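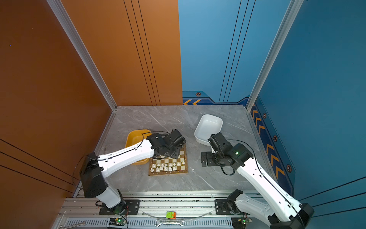
Encimera gris efecto mármol con vetas claras.

¡Hola otra vez! Hoy toca quitar la cera pegada de un tablero de madera, que en noviembre vuelvo a encender velas y siempre acabo igual. Primero, 20 minutos con una bolsa de hielo encima – envuelta en un trapo, por favor. Luego rasco con una tarjeta vieja, siempre a favor de la veta, y paso un paño con una gota de jabón Ferix.

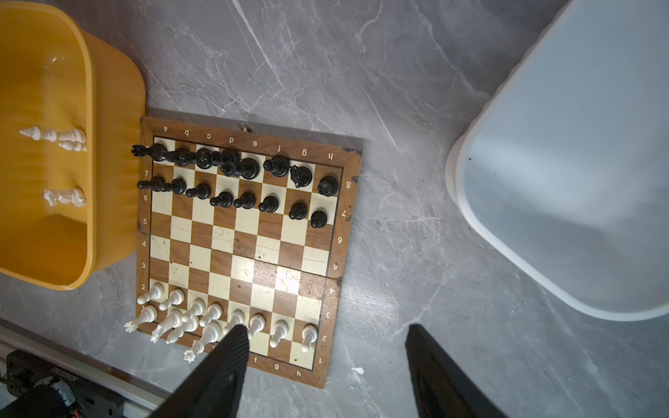
La cera que se mete en las ranuras es otra historia. Ahí uso un palillo y mucha paciencia (¡nada de cuchillos!). En un ajedrez plegable, con su bisagra cruzando por el medio, voy con el palillo a lo largo de la junta, y en las letras y números del borde solo paño, sin frotar fuerte. Después, 13 minutos al aire y listo.

Última actualización: noviembre
572 compartidos · 22 comentarios
Contacto | © Flekoren | Volver arriba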